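Shed crew gets its first arm moving at Mendley

By Monique Tanguy

It's been a noisy July at the Mendley shared workshop, and for once it isn't the bandsaw. The back bench now has a robot arm on it, printed and put together by our own members, and I've been down there far more evenings than I'd planned.

The arm goes by Dagdag, a name Honeylyn Cabanatuan gave it in the first week and which has stuck. She and Fadi Daher did most of the build between them, with Gerardo Monti looking after the wiring (and the biscuits). The light blue plastic was what we had most of on the shelf, so light blue it is.

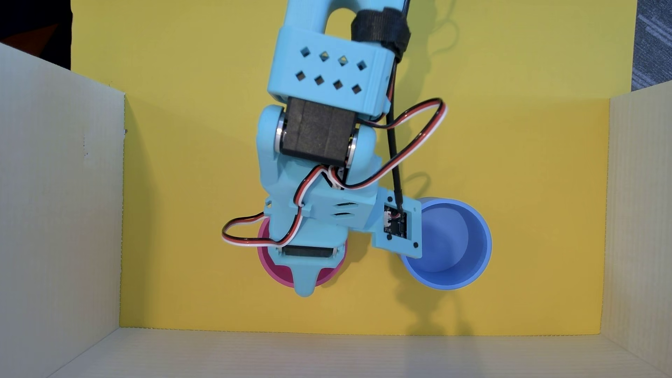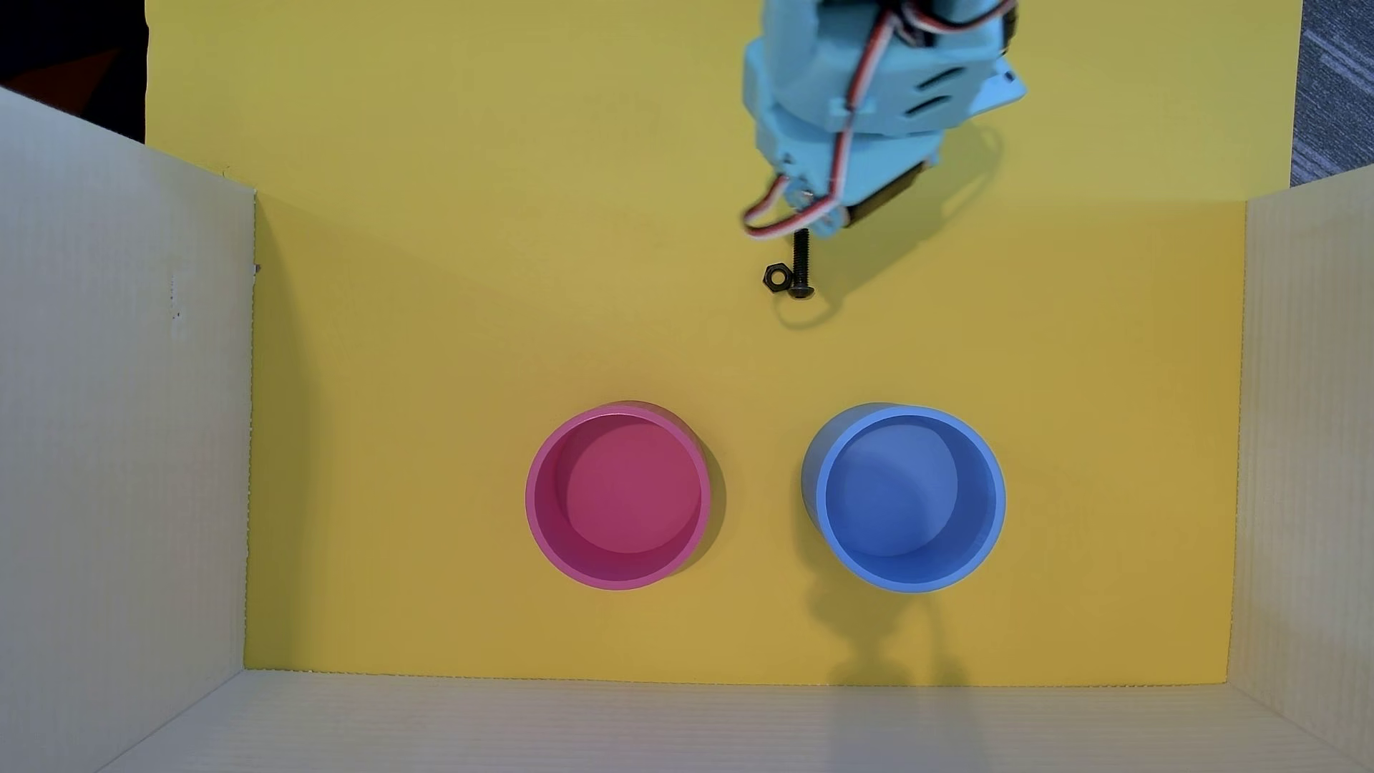
Dagdag over the yellow floor with the pink and blue cups. The second photo has the bolt and nut as well. Photos: Mendley workshop

The job they've set it sounds like nothing much. Pick up a bolt, drop it in one cup, pick up a nut, drop it in the other. I said as much to Fadi and he handed me the controls, and I spent the next 40 minutes chasing a nut across the floor of the box. It's hard! You're looking down from one side, the jaw is coming in from another, and your brain insists the thing is closer than it is.

The box itself is corrugated plastic sheet, the fluted stuff they make real estate signs out of, and it's my favourite part of the whole build. Before the walls went on, anything the gripper flicked away went straight onto the carpet and we'd all be down on our knees with a torch. Now it just bounces back in. The yellow floor was Honeylyn's call. She tried it on grey card first and the dark fasteners were a pain to pick out, so she went for the brightest colour she could find.

Printing took up most of the early weeks. Fadi reckons they went through some 700 grams of plastic, counting a couple of parts that came off the bed warped and had to be done again. The first jaw was too blunt to get under a nut at all. The one on there now has a tapered tip, and he's already got a longer version drawn up that he wants to try.

Gerardo's war has been with the cables. A servo lead that's fine with the arm tucked up can pull tight once it reaches down, and he's redone the loops twice to leave enough slack. There's a hook-and-loop strap holding one cable to the housing, which he swears is temporary. I've heard that about the shelf in the kitchen too.

Money-wise the group had a $600 kitty from the autumn sausage sizzle and they've stayed inside it, mostly thanks to Musyoka Muriithi, who turned up with a shoebox of fasteners and a decent power supply he'd been meaning to find a home for – good on you, Musyoka. Servos were the biggest bill by a long way.

Next on the list is getting Dagdag to run the sorting job by itself, with no one on the controls. Honeylyn is working on the software side at home and would love a hand from anyone who's comfortable with Python, or who'd like to be. Gerardo wants to build a second arm from the same files, partly so there's a spare and partly, I suspect, so he can do the wiring his way from the start.

If you'd like a go, the group is at the back bench most evenings from 7 pm. Wear closed shoes, sign in at the front, and keep your sleeves clear of the arm when it's powered up. Kids are welcome with an adult. Bring your own mug as well, we're down to the last two.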